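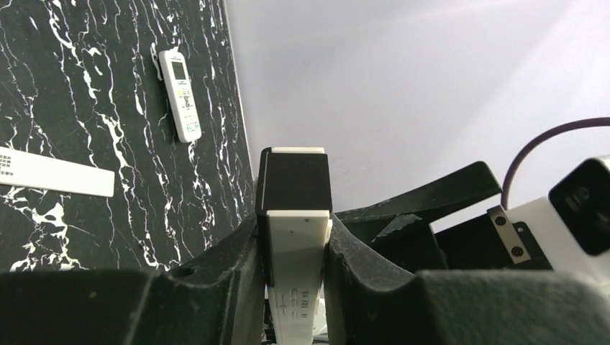 White remote on black marble.

I've worn the Lumance rainbow cape to two Pride marches now, and I'm a fan! It comes folded in a flat pouch and has more than 600 tiny lights stitched along the hem. Mine lasted the whole Starncombe route in May, even the slow bit by the bridge where the floats always bunch up.

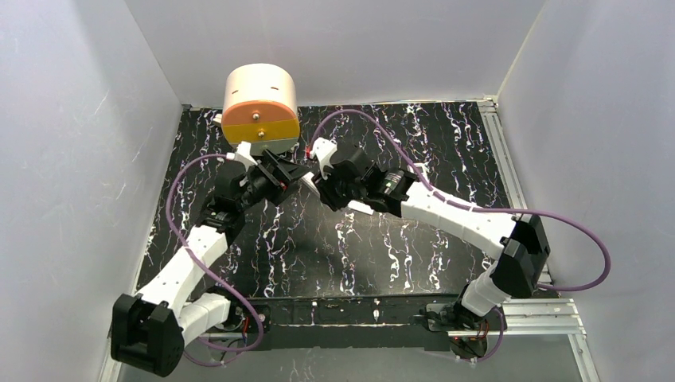

The battery pack is my one real gripe. It sits right between your shoulders, and by the park I was itching to take it off (my friends got very tired of hearing this). The colors are lovely though, proper bright stripes, and there's a plain version too, black with white and pale lilac veins like that marbled board, if you want something quieter for the evening party. I paid $52 and would pay it again.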